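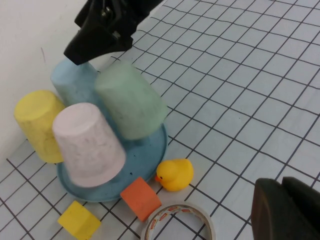 Why do we turn cups upside down?

Ever seen cups sitting on their heads? Good reason! Water runs down, so a washed cup drips out instead of keeping a puddle inside. Dust stays out too.

Look at the shape. Narrow bottom, wide rim. Flip it over and the wide part is underneath – much harder to tip. Pastel colours dont change that, sorry.
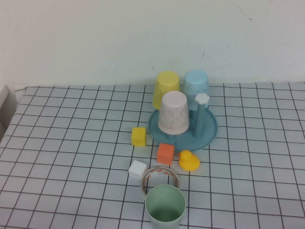
Now try it at home. Plastic cups only, ask a grown-up. Stand one each way, blow hard. Wich one wobbles first?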